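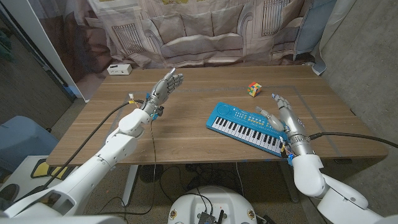
Our phone supplier got bought out and now there's a new contract in my inbox, do I have to sign it? came in as a comment on the last post. Short answer, no, not today. Long answer below.

2025-12-02 | By Fekete staff

Home Guides Phones & Broadband Contracts Contact

What to do when your phone provider is sold

Writing this fast, as the Butora customers moving over to Grestus are all getting the same email. Steps should work for most small offices. Check your own paperwork first.

1. Find the old contract. The signed one, not the brochure. Look for "assignment" or "change of control". Usually near the back. Lets you know if they can pass you to a new owner without asking.

2. Write down your end date and notice period. Put both in the calendar. Ours had rolled over in April and we missed it. Annoying.

3. List every number you use. Main line, fax, alarm line, the elevator phone. Our Tusirville office forgot the alarm line and paid for it seperately for months.

4. Save your old bills now. Download the lot. Old portals get switched off, sometimes with hardly any warning.

5. Compare the first new bill with the last old one. Line by line. Ours went from 400 to 961 dollars. A "platform fee", plus 2 handsets we sent back ages ago. Both came off after a call.

6. Ask for the new account contact in writing. Name, direct line, email. The old rep may be gone allready.

7. Don't sign anything that restarts the term. Watch for "updated terms" with a click-to-accept button. Ask: does this change my end date? Get the reply by email.

8. Want to leave? Get the early exit fee in writing first. We were quoted about 2000 dollars. Then port your numbers BEFORE you cancel. Cancel first and you can lose them.

Still stuck, send the new owner a written complaint and keep paying the part of the bill you agree with. Keep copies.

Will add a sample letter when there's time.

We use cookies to remember your settings. Accept Manage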